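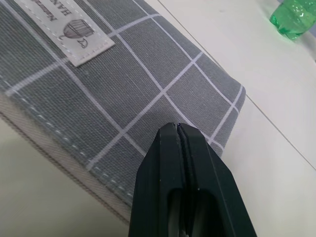 Progress report to the Motton Fund: school supplies, February

Packing of the pencil cases started this month. The grant covers 82 filled cases for the two schools in Jutach, and 79 are now finished. The last three are waiting on erasers, which Baster has back-ordered.

The cases are fabric with a zipper. We chose gray with a white grid because the older students asked for something plain. Each one gets pencils, a sharpener, a ruler, a glue stick and a pair of blunt scissors. The scissors were too long to lie flat in the first batch, so we exchanged them for a shorter pair at no extra charge.

Spending to date is $1,511. That includes the cases, the contents and delivery from the Tô warehouse. It does not include the name tags, which will be billed next month.

Mỹ Doãn checked the finished cases on Saturday. She found 2 with zippers that stuck near the end. Both were emptied and set aside, and the supplier has agreed to replace them. They are still counted in the total above.

Still to do:
Add the erasers and close the last three cases.
Write the name tags once the schools send final class lists.
Agree on a delivery morning with both school offices.

We are not asking for any change to the budget. The receipts are attached, and the name tag invoice will follow with the next report.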